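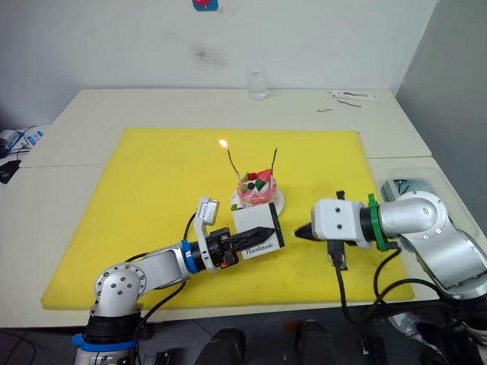
*One candle lit, one not.*

**Ticket: plinth vote export is missing responses**
Opened by: Yurani Cabrera, Mirkby town clerk's office
Product: Brisus (public consultations)
Status: closed

Hi all, me again. We've been running the vote on who goes on the empty plinth outside the old Corn Hall, the one where the mill owner stood until the council voted to move him indoors. You'd think a statue was a simple enough thing to ask people about! It's had more replies than the last two local plan consultations put together, and half the town has an opinion on his hat alone.

The trouble is the export. The Brisus dashboard shows one total and the spreadsheet I download shows a smaller one. I'm 178 responses short, and the councillors want the full list before they meet at the end of May. I can't hand them a file that leaves people out, not on this subject.

**What I tried first**

- Logged out and back in, obviously.
- Switched browser. Same file, same number of rows.
- Exported only the "keep the plinth empty" votes. These matched the dashboard perfectly, which cheered me up for a minute or two.
- Exported only the Clota votes. Also fine. (Clota was the schoolteacher who got the river path opened, and she's miles ahead.)
- Exported everything again. Still short.

So small exports are right and the big one isn't. I sorted the big one by date and the last row was a perfectly ordinary vote for Clota, sent at 4.10 pm, and then nothing after it, although I know my own aunt voted later than that and has told everyone.
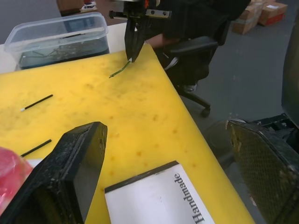

*Yellow cutting board with a few stains and scratches.*

**Reply from Cempaka Pelupessy, Brisus support**

Hi Yurani, thanks for sorting it by date, that saved me a job. Could you tell me how many rows are in the full file, leaving out the header? And are you using the quick download button at the top of the results page, or Reports > Full export?

**Me again**

Exactly 1,000. I feel a bit silly now, I'd only ever compared it with the dashboard and never looked at the number itself. And yes, the quick button. I didn't know there was another one – our Reports menu was tucked under the Arango logo, from when they built our site theme, and I'd always taken it for decoration.

**Cempaka**

There we are. Quick download stops at 1,000 rows. It should warn you and your theme is hiding the warning along with the menu. I've switched you to the standard header for now. Please try the full export with "include archived" left unticked.

**Me**

Done, and all 178 are there, my aunt's included. Totals match the dashboard. Hooray!

One more thing while I've got you. Some of the longer comments end halfway through a thought. There's a lovely one on the mill owner and the 1 o'clock whistle that stops at "and my grandfather always". Is that the export too?

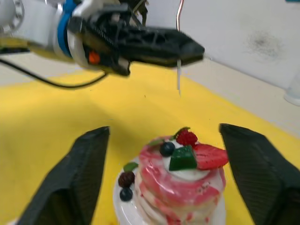

## Second problem: chopped comments

Cempaka checked and it was our own form this time. Comments were capped at 130 words, and anybody pasting from another document had the extra trimmed without being told. The cap is off now. The trimmed words weren't stored anywhere, so I've had to write to the people affected and ask if they kept a copy.

There were 9 of them. Six have sent the full text so far, including the grandfather one, who always set his watch by the whistle and was always late. I've added these to the record as late corrections, with the original wording kept beside them so that anyone can check what changed. Votes are untouched.

## Left to do

- Chase the other three before the papers go out.
- Ask Arango to put the Reports menu back somewhere visible in our theme.
- Cempaka has logged the hidden warning as a separate fault. I've asked to be copied in.
- Swap the quick download file in the councillors' folder for the full one, and delete the old one so it doesn't get printed.

Happy for this to be closed. Thanks, Cempaka!

Yurani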